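1/ Flordale Playhouse is pleased to confirm details of its autumn production, The Evatton Letters, by Liesbeth Kuipers. Previews begin in September.

2/ All preview seats are priced at $20. The running time may change during this period, and patrons are asked to allow almost three hours, including intermission.

3/ Hendrik Goossens directs. Iker Montoya and Ruben De Smet play the two brothers – they will exchange roles at matinees.

4/ The main house holds 428. The first 4 rows are close to the stage action and are not suitable for late seating.

5/ Phones must be switched off before the performance begins. Photography is permitted before curtain only.

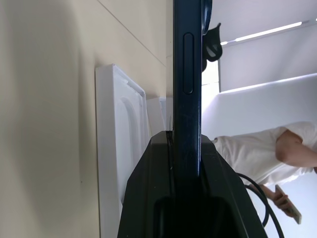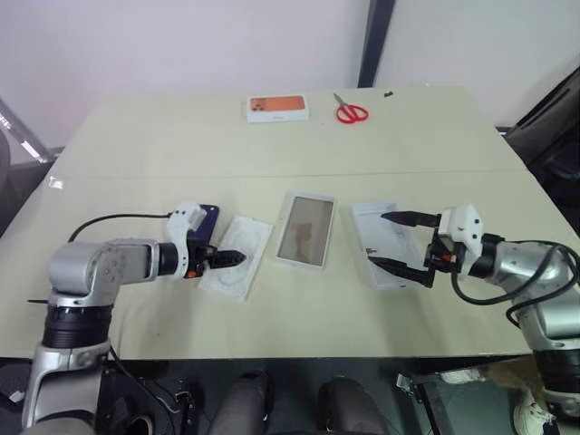

6/ Access performances

A captioned matinee is planned for October, with 100 seats held until noon for patrons who use captions. Requests should be made to Geert Jansen at the box office.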